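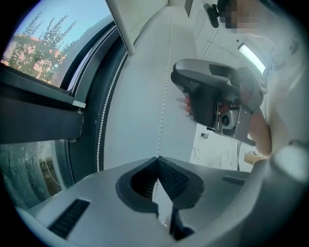 Print | E-mail
June, notes by Paweena Chantharasri

Week 6. Learning from hand-held gripper demos (Limsakul's method, the Nindley set)

Recap: no robot needed at collection time. Person holds the gripper, wrist fisheye records, policy trained on the video plus recovered gripper pose.

Numbers to know: 3,947 demos recorded, 366 dropped. Most drops = tracking lost. Blank walls, glass, overexposed ceiling lights. Check your own clips for this before you train!!

Main result: wide lens beats narrow one on placing tasks, 200 trials per condition. Gap nearly dissapears on simple pick up. Why? Diekmann says context at the edges helps the policy place itself in the room. I'm not fully convinced, the narrow runs also had worse tracking so its two effects mixed together.

Two grippers at once: need relative pose between hands. Each camera tracked seperately, then aligned to one shared map. Derivation on the board, copy it from Boonsong if you missed it.

For next time: read section 4, skip the appendix. Bring one failed clip.

Print | E-mail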